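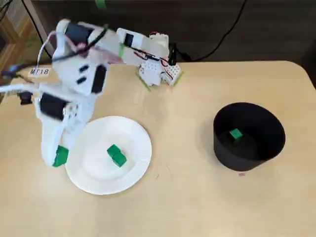 Paper plates again, then? The question came over the partition before I had even opened the notebook, and the answer is yes, paper plates again, and I'll put my reasons down properly this time so I can stop repeating them at the kettle.

Home | Notebook | Bench log | Materials | Contact

October, morning entry

The sorting trays from Renden are lovely things, but they have a lip that catches small pieces, and every time I tip one out I end up on my hands and knees under the bench. A plain white plate with a fluted rim does the job for small cubes. The colour shows up well against it, green especially, and a plate weighs next to nothing, which is its one real fault – it slides if you so much as lean on the table.

I tried the heavier plates from Veloso over the winter and they stayed put nicely, though they were cream, and under our lights the yellow cubes went missing on them. Back to white after that. We have 59 left in the cupboard beside the sink, and I would dearly like people to stop taking them for cake (I say this with crumbs on my own jumper).

Cubes: two at a time on the plate for now, green ones first, placed near the centre. If they end up face to face, please leave them that way and write it down before anyone straightens them. I tidied a pair last month without thinking and lost my place for the whole morning.

The Anance cubes have slightly softer edges than the older lot, so keep the 2 bags apart. Still to do: wipe down the table, find the good pencil, ask whether Isetti will sell us fewer than 2,000 plates at once.

Recent entries
Labelling the drawers, second attempt
Which tape lifts the varnish
Yellow cubes under the new lights

We use cookies to remember your settings. Accept | Manage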